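Search the help center Search Clear
Reading time: 2 minutes

Labels printing one row too low on the Fellomgate desk printer

Hello all, and thank you in advance for your patience with a long message! I run the supply room at Ramasamy, where we put together craft kits and mail them out, and I've been happy with the Fellomgate printer for a good long while. Since we moved to the new sheets in November, though, every page comes out a little too low. The first row looks fine, the second is slightly off, and by the bottom of the page the address is sitting on the gap between two labels.

I have 185 kits waiting for addresses, so you can imagine I've been at this most of the afternoon (with a lot of tea). The sheets are Esitz, 20 to a page, and I'm printing from the Drusteo template that came with them. I've turned the printer off and on, cleaned the rollers, and tried a fresh pack of sheets, all with the same result.
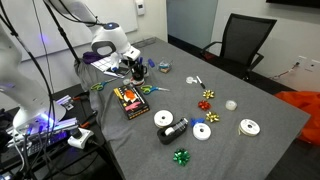

Check the scaling first, please, wrote the second-line desk, before you touch the margins. If the print window says "fit to page," the whole sheet gets shrunk a bit and the rows drift further apart from where they should be as you go down. Set it to 100 percent and send one page on plain paper.

Well, it was indeed set to "fit to page," and I felt a bit silly. I changed it, printed on plain paper and held the page up to the window with a label sheet behind it. Much better! The drift is gone from top to bottom, but now everything sits 2 millimeters low, the same on every row. I marked the difference in pen on the test page so I wouldn't lose track of which one was which.

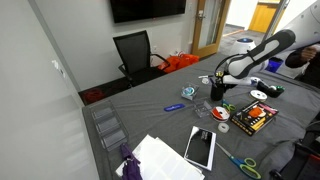 Supply table with the pen cup and tape.

Update, 4 p.m. I went into the Drusteo template and found the top margin under Page Setup, then Advanced. I took it down by 2 millimeters, saved it under a new name (I've learned that lesson the hard way) and ran the plain paper test again. The rows lined up all the way down. Then I tried a real sheet, and the first 7 labels were perfect, but the eighth had a faint smudge along one side.

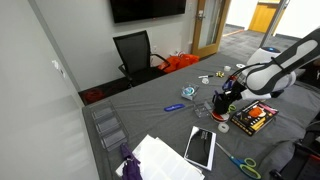
The smudge was a separate matter, I think. The paper type was still set to "plain," and once I switched it to "labels" the printer slowed down and the next sheet came out clean. I've done three more since then and they all look lovely.

I'd like to leave the ticket open until the whole batch is printed, if that's all right with you. One small question while I'm here — does the paper type go back to "plain" every time the printer is turned off? Mine seems to, and I'd love to be able to save it with the template.

Status: waiting on support

Related tickets
Test page prints fine, labels don't
Printer pulls two label sheets at once
Saving a Drusteo template under a new name
Esitz sheets curl in the rear tray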